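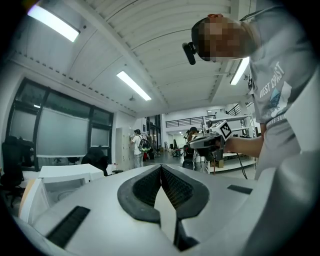

I have wanted a proper workroom for as long as I can remember, and now I get to use one! The old workshop at Arnby has been ours since April, and every time I walk in I look up before I do anything else. That ceiling! White, curved, corrugated, with beams heading off in several directions at once. I could happily lie on my back and follow them for an hour.

The windows are the other thing I keep going on about to anyone who will listen. Dark metal, tall panes, a great big bank of them along one wall, and a pale gray covering over the glass that makes everything soft. My friend Esi Osei wants it all stripped back to clear glass. I'm on the other side of that argument -- you get privacy, and no glare when you're trying to read a label. We've argued about it over 2 lunches so far and I don't think either of us has moved an inch.

Then there are the long fluorescent lights. Yes, I know, everybody hates them. But on a gray afternoon I want to see what I'm doing, and I've grown very fond of that hard white glow (sorry, Esi).

Down at ground level it's concrete, and I love it. You can sit on it, kneel on it, spread a whole project over it and sweep up afterward. My knees would like a word, so I've ordered a thick mat from Wirley and will report back when it gets here. I did think about painting the floor, and even got as far as a sample pot in a green called Pradesine, but the bare gray has won me over for now.

The lunch corner makes me happiest of all. It's a light wooden table with gray metal legs and a white microwave on top, and that is the entire kitchen. I reheated my bean stew in there for nine minutes, which was far too long, and ate it anyway looking at the brick wall. Brick on one side and pale wood on the other -- I couldn't have picked a better pair if I'd tried. One tip if you're setting up something similar: leave plenty of table free on the side where the door swings, or you'll be balancing a hot bowl on your elbow. 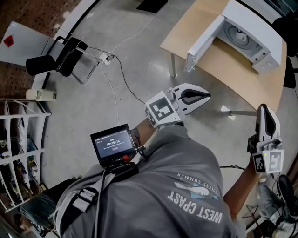 What's next

Shelves! I've drawn four versions and the newest is the plainest, just long boards on brackets. A plant or two as well, once I've worked out what will put up with that filtered light.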